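Quiénes somos

Serra es una escuela de idiomas para adultos que llegan tarde a los idiomas. Lo decimos así en la puerta, en los folletos y en la primera clase, y todavía hay quien se apunta pensando que es una escuela de montaña. A los que vienen con botas les enseñamos francés igualmente.

Abrimos en un bajo de la calle Clotmont que antes había sido mercería. De la mercería conservamos el mostrador, un cajón que no se abre y la costumbre del barrio de entrar a preguntar por cremalleras. El primer curso tuvimos dos grupos, uno de inglés y otro de alemán. El de alemán lo formaban un matrimonio y el cuñado del matrimonio, que dejaron de hablarse en el tema del dativo. Desde entonces procuramos no matricular a familias completas en el mismo horario.

Hoy damos clases de inglés, francés, alemán, italiano y portugués. Durante una temporada ofrecimos también noruego, a petición de un alumno muy insistente que luego se mudó a Oporto. El manual de noruego sigue en la estantería por si vuelve.

Cómo damos clase

Los grupos son de 10 personas como máximo. En el aula grande caben más, pero a partir de la undécima la gente descubre que puede esconderse detrás de otro, y un adulto que no quiere pronunciar la «u» francesa es capaz de esconderse muy bien.

Seguimos un libro de texto, con moderación. Los libros de texto están llenos de jóvenes que hacen esquí náutico y preguntan el camino a la biblioteca. Nuestros alumnos suelen querer otras cosas: entender a la nuera, discutir una factura con una compañía aérea, leer las instrucciones de una caldera. De modo que el libro marca la gramática y el resto lo sacamos de correos, recibos, recetas, anuncios por palabras y reclamaciones. Tenemos una carpeta de reclamaciones en cinco idiomas de la que estamos bastante orgullosos.

No prometemos que nadie vaya a hablar con soltura en seis semanas. Hay academias que lo prometen y les va mejor que a nosotros, a juzgar por los escaparates. Nuestra experiencia es que un adulto que trabaja, cena tarde y hace la mitad de los deberes tarda 2 cursos en mantener una conversación decente con alguien que no sea su profesora. Si hace todos los deberes tarda algo menos, pero de estos hemos conocido pocos casos.

Las clases duran hora y media, con una pausa en medio. La pausa es en el idioma del curso. Al principio resulta muy silenciosa y hacia Navidad ya no hay manera de que vuelvan al aula.

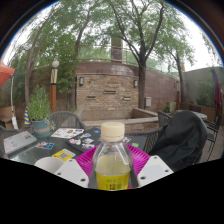
¿Hace falta una prueba de nivel para matricularse?

Solo si ya ha estudiado el idioma antes; quien empieza de cero entra directamente en el primer curso. La prueba consiste en una charla de quince minutos y una redacción corta, es gratuita y se pide cita en secretaría.

Sobre esa charla conviene avisar de una cosa. Casi todo el mundo llega diciendo que tiene «un nivel medio». El nivel medio es una categoría muy amplia, en la que caben una señora que vivió nueve años en Lyon y un señor que sabe pedir dos cervezas. La charla sirve para separarlos, con tacto.

El profesorado

Somos una plantilla pequeña y poco dada a la rotación. Todos los profesores tienen titulación en la lengua que enseñan y todos la han aprendido o la han tenido que explicar de mayores. Nos parece un requisito razonable. Quien nunca ha hecho el ridículo en otro idioma tiende a corregir demasiado pronto.

La mitad del equipo es nativa de la lengua que imparte y la otra mitad no, y cada mitad está convencida de que la otra lo tiene más fácil. En las reuniones de claustro se habla castellano con interferencias. El acta la redacta quien perdió el sorteo anterior.

El método Solarus

En 3 ocasiones hemos estado a punto de modernizarnos. La más seria fue la del Solarus, un programa de ejercicios para casa que encargamos con mucha ilusión y que debía adaptarse al ritmo de cada estudiante. Se adaptó tanto que, si uno fallaba lo suficiente, terminaba pidiéndole que tradujera «hola». Varios alumnos de nivel avanzado alcanzaron ese punto en una sola tarde y se lo tomaron como unas vacaciones.

Del Solarus nos quedamos con los audios, que eran buenos, y con el nombre, que estaba pagado. Ahora se llama así el club de conversación. Es abierto, cuesta lo mismo que un café y no requiere estar matriculado. Se elige un tema al empezar y se abandona a los diez minutos.

El segundo local

En mayo de 2019 abrimos el aula de Ivley, al otro lado del río, para los alumnos que llevaban años quejándose del puente. Tiene mejor luz, peor calefacción y un piano que venía con el contrato de alquiler. Allí se imparten los cursos de italiano y portugués y los grupos de mañana. Los alumnos de este lado se quejan ahora del puente en la otra dirección.

Las dos sedes comparten biblioteca de préstamo, con la salvedad de que los libros están todos en Clotmont. Si desea uno, pídalo en secretaría y cruzará el río en la cartera de alguien. El plazo de devolución es de un mes. Hay una novela policiaca en alemán que lleva fuera bastante más; no buscamos culpables, pero le falta a todo el mundo el mismo final.

Con quién contamos

En el último curso tuvimos 51 alumnos entre las dos sedes. No somos una academia grande ni hemos hecho planes para serlo. Crecer exigiría un tercer local, y el tercer local tendría, sin duda, su propio puente.

No repartimos camisetas. Sí entregamos un certificado de asistencia, con sello, que no da acceso a ningún cuerpo del Estado pero que varios antiguos alumnos tienen enmarcado. Para los exámenes oficiales ofrecemos preparación específica en grupos aparte; la inscripción y las tasas corren por cuenta de cada cual y se tramitan con el organismo examinador.

La secretaría de Clotmont atiende por las tardes, y la de Ivley por las mañanas. En agosto cerramos las dos. El contestador sigue encendido y da el mensaje en los cinco idiomas, portugués al final, así que pedimos un poco de paciencia a los lusófonos.

Contacto | Aviso legal | © Serra, escuela de idiomas. Todos los derechos reservados | Volver arriba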